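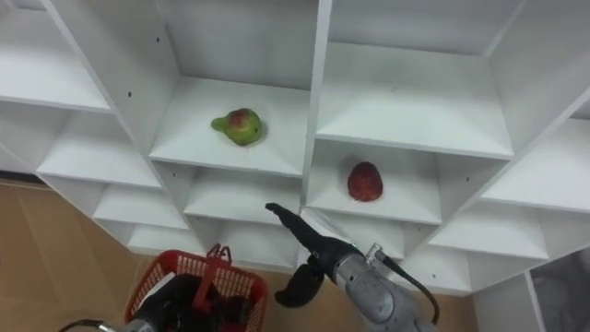 linaoun
Re: do we need a reset rule between pick episodes?

Need opinions before I rewrite the sheet. We're doing shelf-to-basket picks for the Jurance set, two arms, white cubby unit, and right now every operator resets however they like. Some put the fruit back in the same cubby, some shuffle, some drop it wherever is closest. My draft says: items go back to a cubby drawn from the list, never the one they came out of, and at least one empty cubby stays between items where there's room. Right now the pear is lying on its side with the stem end to the left and the red fruit is over on the other side of the thick divider, and I want the rule to cover that too - does orientation get written down or not? I say yes. Rocío says it's too slow.

kubicek_fan
yes to the draw. no to writing down orientation, just randomize it and move on. you have the camera for that

rgallardo
Rocío here, the too slow person. I didn't say don't do it, I said don't make the operator type it. 30 seconds a reset on top of the reset itself. We have 457 good episodes with no orientation notes and the first training run on those was fine.

linaoun
Fine on the same shelf with the same fruit. Wait till somebody turns the pear upright.

rgallardo
then we collect upright pears. On purpose, as a block. Don't need a form for that

Hillel_lab2
We did it Lina's way last February, quit after two weeks. People start making up the entries. A made up label is worse than no label imo. What we kept:
- slot number, read off the list before you touch anything
- both grippers open and empty at start
- basket position taped on the floor
- stop and discard if a hand comes into view

linaoun
Second one doesn't work for us as written. Left gripper starts down in the basket, it's holding the basket steady or carrying it by the handle depending on the task. So "open and empty" can only be for the picking arm. Maybe: picking gripper open, empty, in front of the shelf. Other gripper at its task start pose.

Hillel_lab2
ok thats better. ours was one arm

drawbar
Do you tape the basket? If it's a mesh one on a wood floor it will creep. Ours went a good hand width over one afternoon and we didnt catch it till review

linaoun
No tape yet. Adding it. Corners only so the tape isn't the thing the model learns

kubicek_fan
it will learn the tape

drawbar
It's not going to learn the tape if the tape moves between blocks. Move it every block, write down the block. done

kubicek_fan
so now you have a tape rule and a tape log. this is how sheets get to four pages

Hillel_lab2
One page or they don't read it. I'd drop the empty cubby rule before the tape one. Two items side by side is a real case and you want it in there.

linaoun
Hmm. The gap was for finger clearance at the dividers, the long finger catches the edge on a bad approach. But ok, fair, the divider is there either way. Dropping it.

rgallardo
Also please put the speed limit and the e-stop check on the SAME page. Fendau sheet had safety on a separate page and at more than 1,000 episodes in I found out two operators had never seen it. Not a data problem, a fingers problem.

linaoun
Agreed. Top of the page, ahead of the reset stuff.
Version as of 13 Jan 2018:
1. E-stop tested at start of shift, speed limit on
2. Nobody reaches into the shelf till arms are paused
3. Slot from the list, not the one it came from
4. Picking gripper open and empty, other one at task start pose
5. Basket inside the tape, tape moves each block
6. Orientation random, not typed in. Special poses as their own block
7. Hand in view after start = discard

drawbar
2 should say both arms. people pause the one they're next to

linaoun
both arms, fixed. Still not happy with 6 but I'll run it for 30 episodes and look at how random people's "random" is

rgallardo
bet they all lie it down the same way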